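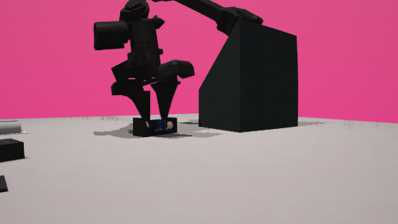 A rule you can't check is a wish, went the first remark of the afternoon, from somewhere near the coffee, and the Prandeck open day never quite recovered. We had come to hear how Prandeck tests its robot arms in simulation before anyone lets one near a real bench. There were 156 chairs and a great many lanyards.

The house rules run to five pages. Every simulated grasp gets logged, including the embarrassing ones. A failed run may not be deleted, only labeled, and whoever labels it can't be whoever wrote the controller. Last year's binder holds 3,788 runs, and our guide from the Powell site turned its pages with the tenderness most people keep for wedding albums.

My favorite rule says that changing a shadow, a friction value or the color of the backdrop makes it a new test with a new number. Pink is apparently allowed. So is a small blue cylinder in a black box, with the fingertips right on either side of it, provided somebody has written down how hard they may squeeze.

Clamero's people asked what happens when the simulator and the real arm disagree. The real arm wins, we were told, and the simulator gets a form – two forms if it happens twice.

The shuttle back to Drurnden left at 4:30, with a printed sign on the door about keeping clear of the door.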